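검색어를 입력하세요 검색 최근 검색어 지우기

읽는 시간 3분

질문: Galtport에서 Cuvell까지 야간 페리, 객실 잡을까요 그냥 좌석으로 갈까요?

1월에 Galtport에서 Cuvell로 넘어가는 야간 페리를 타려고 합니다. 둘이 가고, 배는 Nina호라고 나옵니다. 예약 화면까지는 갔는데 거기서 사흘째 멈춰 있습니다.

객실은 침대 두 개짜리 창 없는 방이고, 좌석은 비행기처럼 뒤로 젖혀진다는 의자입니다. '젖혀진다'의 각도는 어디에도 안 적혀 있더군요. 저는 버스에서도 잘 자는 편인데 같이 가는 사람은 호텔 베개가 낯설다고 밤을 새우는 사람입니다. 이 사람을 의자에 앉혀서 바다를 건너면 아침에 제가 어떤 대접을 받을지 대충 그림이 나옵니다.

궁금한 건 이렇습니다. 객실값을 더 낼 만한가요? 배 안에서 저녁은 먹을 만한가요? 그리고 도착이 새벽이라는데 내려서 갈 데가 있나요? 멀미약은 이미 샀습니다. 이것만 준비가 끝났습니다.

답변 3개 · 오래된 순

답변 1

객실 하세요.

답변 2 (질문자 채택)

작년 겨울에 같은 노선을 왕복했습니다. 갈 때는 좌석, 올 때는 객실이었으니 제 허리가 비교 실험을 마친 셈입니다.

좌석부터 말하자면 젖혀지긴 합니다. 뒷사람이 한숨을 쉴 만큼만 젖혀집니다. 불은 밤새 반쯤 켜져 있고, 자판기가 바로 옆 벽에 붙어 있어서 새벽 두 시에 누군가 감자칩을 뽑으면 온 객석이 그 소식을 압니다. 익숙한 사람들은 의자를 버려두고 바닥에 침낭을 깝니다. 처음엔 왜 저러나 했는데 한 시간쯤 지나니 부럽더군요.

객실은 좁습니다. 둘이 동시에 서서 외투를 벗을 수 없으니 순서를 정하세요. 대신 문이 닫히고 불이 꺼지고 샤워기에서 물이 나옵니다. 엔진 소리는 납니다. 가능하면 배 앞쪽보다 가운데 방을 달라고 하세요. 앞쪽은 파도가 칠 때마다 누가 아래에서 냉장고를 떨어뜨리는 소리가 납니다.

저녁은 뷔페인데 가격을 보면 선장이 직접 볶아 주나 싶지만 그렇지 않습니다. 저는 올 때 Galtport 쪽 사람들이 하는 대로 먹을 것을 싸서 탔고 훨씬 행복했습니다. 반입은 아무도 안 막았습니다. 다만 뜨거운 물은 식당이 닫으면 구하기 어려우니 보온병을 미리 채워 두세요.

도착해서는 바로 내려야 합니다. 더 자게 해 주지 않습니다. 새벽 6시 조금 넘어 안내 방송이 세 개 언어로 나오고, 마지막 언어가 끝날 때쯤이면 청소하는 분이 이미 문 앞에 서 있습니다. 터미널에서 900미터쯤 걸어가면 Fodeck이라는 카페가 있는데 그 시간에 문을 연 곳은 제가 본 바로는 거기뿐이었습니다. 커피는 진하고 의자는 딱딱합니다. 좌석으로 온 사람에게는 그 의자도 천국입니다.

답변 3

위 답변에 대체로 동의하는데 도시락 쪽만 보태겠습니다. 저는 이 배를 해마다 타고, 매번 뭔가를 빼먹습니다. 지금은 목록이 있습니다.

1. 1월이면 갑판은 5분짜리 관광지입니다. 출항할 때 잠깐 나가서 항구 불빛 보고 들어오세요. 더 버티는 사람은 대개 담배 피우는 사람입니다.

2. 차를 싣고 가신다면 밤에는 차량 갑판에 못 내려갑니다. 칫솔과 먹을 것은 작은 가방에 따로 빼세요. 저는 279번 방에서 제 저녁밥이 세 층 아래 트렁크에 있다는 사실을 밤새 생각한 적이 있습니다.

3. 숟가락을 챙기세요. 매점 것은 요구르트에도 휘는 물건입니다. 저는 집 서랍에서 짝이 안 맞아도 아깝지 않은 걸로 골라 갑니다.

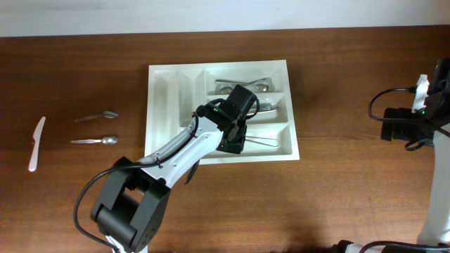
4. 멀미약은 타기 전에 드세요. 흔들리기 시작한 다음에 설명서를 읽는 건 그 자체로 멀미입니다.

5. 객실 열쇠 카드는 휴대폰 옆에 두지 마세요. 두 번 먹통이 됐고 두 번 다 안내 데스크 줄이 길었습니다.

뷔페 얘기는 의견이 좀 다릅니다. 저녁은 비추인데 생선 수프만 따로 시키면 괜찮습니다. 식당 문 열자마자 가야 남아 있고요. 토요일 배는 단체가 많아서 그마저도 없습니다. 요일을 고를 수 있으면 다른 날로 하세요.

질문자 댓글: 객실로 예약했습니다. 가운데 방은 다 나가서 앞쪽이랍니다. 냉장고 소리는 제가 직접 들어 보고 오겠습니다.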